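Fault Reporting in Shared Robot Cells: The Handle Lift Incident
Speaker notes
Presented by Mererid Prydderch, Equipment Safety, Luvimbridge
February 12, 2026

Opening

Good morning, and thank you for making the time. I have been asked to report on the fault that took place in the Fuvell cell in December, on what we found when we reviewed it, and on the changes now in force. Halima Laizer, who led the technical review, is here and will take questions on the controller at the end.

No one was hurt. The written report has been sent to every group that uses a two-arm cell, and I will not read it aloud. I will cover the parts that bear on daily work.

(Pause here. Ask whether everyone has the report. Spare copies are on the side table.)

Background to the task

The Fuvell cell is used for two-handed manipulation work. Two arms share one tabletop and one task. In the toolbox task, the arms approach a closed toolbox from either side, raise the folded handle, lift the box a short distance, and set it down again. The task had been approved under our normal procedure and had been in regular use before the incident.

The attraction of the task is that neither arm can do it well alone. That is also the source of the hazard. Once both grippers are in contact with the same rigid object, each arm is in effect pushing on the other through it. A small error in one arm becomes a load on the other.

Our procedure at the time treated the two arms as separate machines that happened to stand near each other. Each had its own force limit, its own stop condition, and its own log. The review found that this was the root of the problem, and I will return to it.

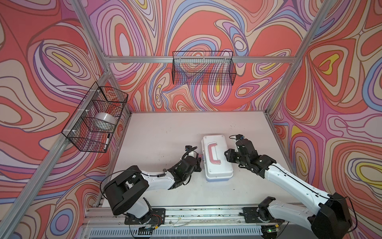 Toolbox task, Fuvell cell. Both arms at the box, handle folded flat.

For those who work on other equipment, please note how close the two grippers are to each other when they are at the box. The operator stands outside the reach of the arms during a run. Between runs, the operator reaches in to reset the box by hand. That reset step matters to what follows.

What happened

The incident occurred during run 168 of a planned series of 226. The earlier runs in the series had been logged as normal. On run 168, the left arm reported a communication timeout shortly after contact with the box. Its controller did what it was set up to do: it held position and raised a fault flag.

The right arm did not receive that flag. It went on with its part of the lift. For 3 seconds, one arm was holding the box still while the other was trying to move it. The right arm then reached its own force limit and stopped. The box came free of the right gripper under load and struck the left wrist.

The operator saw both arms stop and took this to be the normal end of a failed run. The screen showed the right arm's force limit message, which is common and is usually cleared with a reset. The left arm's fault was listed on a second tab. The operator cleared the message on the screen and reached in for the box.

At that point the right arm began its return motion. The operator withdrew a hand and pressed the emergency stop. Both arms lost power as designed.

(Give people a moment. Do not rush to the next section.)

I want to be plain about the position of this office. The operator followed the written procedure as it stood. The procedure allowed a reset to be entered from one screen, with one fault still open, and it did not require the arms to be disabled before a hand entered the work area. The report makes no finding against the operator, and supervisors should not treat the case as a matter of personal conduct.

What the review found

Three findings are set out in the report.

The first concerns the link between the two controllers. Fault flags were passed by way of the supervising computer. When the left arm's connection timed out, the flag was written to the local log but never reached the supervising computer. The right arm had no way to learn of it. Loss of signal was being read as the absence of a fault, when it should have been read as a fault in itself.

The second concerns the reset. Clearing a message on one arm also released the return motion for that arm. These are two separate actions and should have needed two separate decisions. The combined reset had been added to save time between runs. It was reviewed for convenience and was not sent to this office.

The third concerns cables. Halima's team inspected the left arm after the incident and found a connector that had worked partly loose. The team was able to repeat the timeout by flexing the cable near that connector through its normal travel. Wrist camera cables and arm cables all move with the arm, and over a long series they are flexed many times. The existing inspection schedule covered the arms and the mounting hardware. It made no mention of cables or connectors.

If I am asked which of these caused the incident, the answer is that the connector started it. A loose connector is an ordinary fault and we should expect to see one again. The cell should have gone to a safe state when it occurred, and it did not.

Earlier warnings

The logs show that the left arm had recorded shorter timeouts in the same series. Each cleared without action from the operator, and none stopped a run. They were not reported, because no rule required it. The Shiferaw group had seen similar short timeouts on its own cell and had replaced a cable on its own initiative. That was good practice, but the information stayed within the group.

We would like to change that. A fault that clears itself is still a fault, and this office wants to hear of it.

Changes now in force

The following apply to all two-arm cells at Luvimbridge, including those operated jointly with Ostness.

Linked stop. A fault or loss of signal on either arm must stop both. The stop signal is now carried on a separate hardwired line and does not depend on the supervising computer. No cell may run a two-arm task until the line has been fitted and tested.

Separate reset and motion. Clearing a message no longer releases any motion. Return motion requires a second command, given from outside the work area, with all faults on both arms closed.

Hands in the work area. Both arms must be disabled at the enabling switch before anyone reaches in. This applies to every reset of an object, however brief.

Single fault display. Open faults on both arms are shown on one screen. The second tab has been removed.

Cable inspection. Cables and connectors on both arms are checked at the start of each session and again after every 20 runs. The check is recorded in the cell log with the initials of the person who made it.

Housekeeping. Stray wire ends and small debris are to be cleared from base rails and from under the table at the end of each session. This was not a cause of the incident, but the review team raised it as a general point for all cells.

Effect on schedules

We recognize that these measures add time. Disabling the arms for every reset is the largest part of it, and several groups have asked whether an exception could be made for tasks with light objects. The answer for now is no. The weight of the object had little bearing on the risk to the operator — the risk came from an arm that moved while a hand was within reach.

Groups that cannot meet an agreed delivery date under the new rules should write to this office. We will support a revised date where the added time is the reason.

Work still open

Two items remain open. The force limits for shared-object tasks are still set for each arm on its own. Halima's team is testing a combined limit that takes account of load passing through the object from one arm to the other. Until that work is complete, two-arm lifts will run at reduced speed.

The second item is training. The current course covers single-arm work in detail and gives two-arm work very little space. A revised module is in draft. Operators of two-arm cells will be asked to complete it before their next renewal.

(Invite Halima Laizer to the front. Take questions on the controller first, then on procedure. Questions about individual staff are to be referred to me in private after the session.)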